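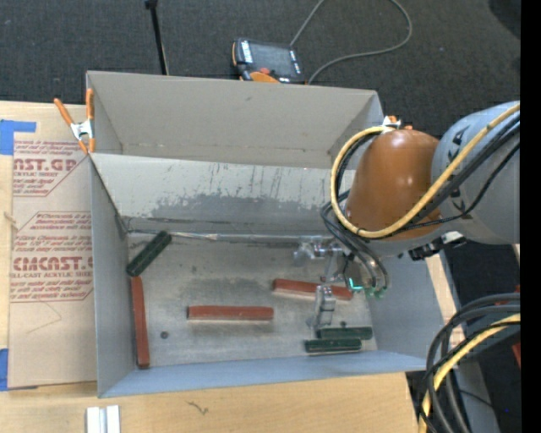 So I picked up the Olus mouse in April, mostly because Kristine Soriano in my Thursday-less, whenever-we're-all-free shooter group wouldn't shut up about hers. It's my main now! The shape is great for claw grip, the clicks are crisp, and after 106 ranked matches my flicks feel way less shaky (my rank hasn't moved, but whatever). Battery lasts up to 18 hours, so I charge it most nights. My one gripe is the 2 side buttons, they sit too far forward for my thumb. I'd still buy it again.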